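# Schmerzmittel nach Knie-OP: Hausärztin will nicht weiter verschreiben, und jetzt?

**Pavithra Raju**

Hallo zusammen, ich bin vor vier Wochen am Knie operiert worden und habe im Krankenhaus ein Rezept für ein Opioid mitbekommen, relativ niedrig dosiert, morgens und abends eine. Die Packung ist fast leer. Meine Hausärztin hier in Florthorpe will kein neues Rezept ausstellen und meinte, ich solle auf Ibuprofen umsteigen. Der Orthopäde, der mich operiert hat, sitzt in Bondgate und sagt am Telefon (also seine Anmeldung), dafür sei die Hausärztin zuständig. Super!

Ich nehme das Zeug wirklich nicht gern, aber nachts tut es noch ordentlich weh und die Physio geht ohne fast gar nicht. Darf sie das einfach ablehnen? Und kann ich von heute auf morgen aufhören, oder muss man das ausschleichen? Im Beipackzettel steht dazu alles und nichts.

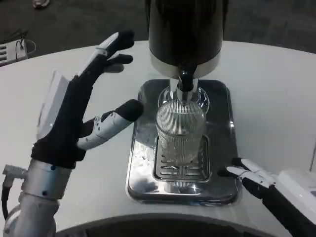
## 2 Antworten

**Teresa Seixas**

Liebe Pavithra, das Hin und Her zwischen zwei Praxen kenne ich nur zu gut, ich hatte das nach meiner Schulter-OP auch. Ich bin keine Ärztin, habe aber lange am Empfang einer Schmerzambulanz gearbeitet, deshalb ein bisschen was aus der Praxis.

Ablehnen darf sie. Kein Arzt muss ein bestimmtes Medikament verschreiben, wenn er es medizinisch nicht für richtig hält. Aber sie sollte mit dir besprechen, wie es weitergeht, und ein Satz über Ibuprofen zwischen Tür und Angel ist mir da zu wenig. Lass dir einen richtigen Termin geben und sag bei der Anmeldung gleich, worum es geht, sonst sitzt du wieder drei Minuten im Zimmer und bist draußen.

Nimm auf jeden Fall den Entlassbrief mit! Da steht oft drin, wie lange das Mittel gedacht war. Bei mir stand sogar ein Plan zum Reduzieren auf der zweiten Seite, den hatte niemand gelesen (ich auch nicht, ich hatte den Brief einfach abgeheftet).

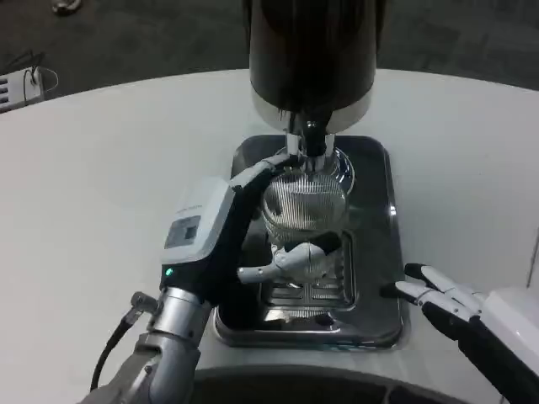
Und bitte nicht auf eigene Faust von jetzt auf gleich absetzen. Wenn man so etwas mehrere Wochen täglich nimmt, kann sich der Körper daran gewöhnen, und dann schläft man schlecht, schwitzt, ist unruhig. Das heißt noch lange nicht, dass du süchtig bist. In welchen Schritten du runtergehst, muss dir aber jemand sagen, der deine Dosis kennt. Ruf am besten an, bevor die letzte Tablette weg ist. Frag auch nach, ob Ibuprofen bei dir überhaupt passt, mit Magen, Nieren, Blutdruck oder Blutverdünnern ist das nämlich nicht so harmlos, wie alle tun.

Ach ja, und erzähl deiner Physio davon. Meine hat damals die Übungen umgestellt und wir haben die Termine auf vormittags gelegt, das war eine echte Erleichterung.

**Ha-neul Kwak**

Meine Mutter hat das ewig genommen, über 3 Monate, und fand das Aufhören schlimmer als das Knie. Würde ich also froh sein, dass die Ärztin bremst. Kühlen und hochlegen!! Und die restlichen Tabletten nicht in der Schublade sammeln, frag in der Apotheke, wie du sie loswirst.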